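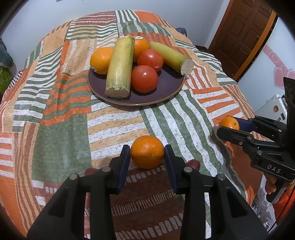 The Clenport hand gripper kit comes as a pair, and most people who buy one spend the first evening squeezing things at random and wondering why the recordings are no use to anyone. What follows is how we set ours up for fruit, using the trial kit that Arkberg lends out before it asks for money. Fruit is a good first subject. A small orange citrus fruit sits nicely between the two blue-padded jaws, one side of the peel against each, and it is cheap enough to drop. Grapes and tomatoes can wait on the cloth or the plate until you have stopped being clumsy.

What you need

The kit, charged. A table you can reach across without leaning. A plate with a rim. Fruit in several sizes. A cloth, if your table is shiny, and the busier the pattern the better, whatever your taste says. The leaflet recommends "a varied textile", and every household has one it was given.

Step 1: Check the pads

The blue pads clip on from the inside edge. Press along the full length until the bottom corner stops lifting. The leaflet has a drawing of this which appears to show a tooth being removed. Ignore it and use your thumb. Wipe the pads with a barely damp cloth before each session and let them dry.

Step 2: Zero the jaws

Close both grippers on nothing, hold for 2 seconds, then open them fully. The light goes from amber to white. If it stays amber, a crumb has got into the linkage. Blow it out. The manual advises contacting your supplier, and you may do that too if you enjoy hold music.

Step 3: Lay out the table

Put the plate in the middle and leave a clear patch on it, big enough for whatever you mean to put down. Set the small fruit on the cloth in front. Anything long, such as a length of sugarcane, goes on the plate first and can stick out over the rim. Round things will lean against it and stay put, which saves you chasing a tomato across the floor with both hands full.

Step 4: Pick up from the side

Come in low, jaws open a little wider than the fruit, and close slowly. You want the pads on the widest part. Grip above that and the fruit squirts downwards; grip below and it hops out over the top. Lift a few centimetres, pause, then carry it to the plate. Lower it until it touches before you open. Letting go early counts as a drop in the software, which is quite sniffy about it.

Do this with one hand until it feels dull, then try both together. Two grippers over one plate will knock knuckles sooner or later. Decide which hand goes first and stick to it.

Step 5: Save the session

Hold the side button until it beeps. A run of 30 picks takes about a quarter of an hour once you have the knack. The card holds 2,000 picks, by which time the fruit will have views of its own.

Is it worth paying for?

The grip is good. It holds soft things firmly without much fuss, and the trigger is light enough for a long afternoon. The strap is mean and the carry case, made by Damholm, closes only if you pack it in an order printed on the inside of the lid, where it can't be read once the case is full. Arkberg's loan runs to the end of the month you start in, so don't order it on the last day of February as we did.

If yours arrives with a loose pivot, the small key is taped under the foam.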